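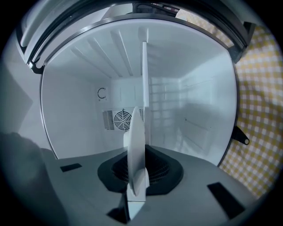

My mother's apartment had to be empty by the end of April, and the management company, Plovier, wanted the keys by six in the evening. I took the bus to Mirkow with one suitcase and a roll of trash bags. It had rained all the way up the valley. The building smelled the same as it always had, of floor wax and somebody's onions. I let myself in and went straight to the kitchen, the way I used to after school, and opened the refrigerator before I had my coat off. It was white inside. I stood there with the door against my hip as if she might call out and tell me to shut it.

My sister had done the bedroom the week before. She had left me a note on the counter with a list of what was promised to whom. The sewing machine was for the woman downstairs. The good chairs were for my cousin. The radio was mine if I wanted it, and if I didn't, she had written, I should think again in a year.

I started with the hall closet. There were coats in there I had never seen my mother wear, and a box of Christmas lights with a receipt from Akpan, the hardware store on the square that closed when I was in high school. She had kept the receipt in case they stopped working. I plugged them in and they worked.

The bathroom took ten minutes. The bookcase took two hours. My mother read with a pencil, and she wrote in the margins as if the author would be coming by to collect the book. "No." "Who told you this?" In a gardening book she had written the first frost next to the tomatoes every fall, and the handwriting got larger as it went along. The last one said only "early."

Behind the dictionaries I found the savings book. It was from the Flornora Credit Union, with a green cover gone soft at the corners. My father left when I was nine, and for most of my life I had believed that there was no money of any kind. We wore each other's shoes. We didn't go on the class trip. I sat down on the carpet and opened it, already a little angry.

The first deposit was 200, from the spring he left. After that they were small and came every month, for years, without a gap. There were 53 entries before the first withdrawal. I turned the pages to the end. The balance had reached 2,471 and then, on one line, it went to zero.

I looked at the month for a long time before I understood it. It was the August I went away to college. She had given me an envelope at the bus station and told me that my grandfather had left it to me. I had written him a thank-you letter in my head, on the bus, since he was dead and there was no place to send it.

I called my sister. She was at work and answered in the voice she uses there.

"Did you know about the savings book?" I said.

"Which one?"

"There's more than one?"

"Mine was blue," she said. "She told me it was a scholarship."

Neither of us said anything for a while. I could hear a printer going behind her. Then she asked whether I had eaten, and I said no, and she said there was a diner by the station that stayed open late.

The man from Plovier came at a quarter to six. He walked through the rooms with a clipboard and checked the windows. He asked whether the mark on the kitchen wall was a stain, and I told him it was where the calendar had hung. He wrote that down. I gave him both sets of keys and he gave me a form to sign.

I took the radio, the gardening book and the savings book. The suitcase was heavier than I had planned on, and I had to stop twice on the stairs. It was still raining when I got outside, and the bus was already at the stop with its lights on.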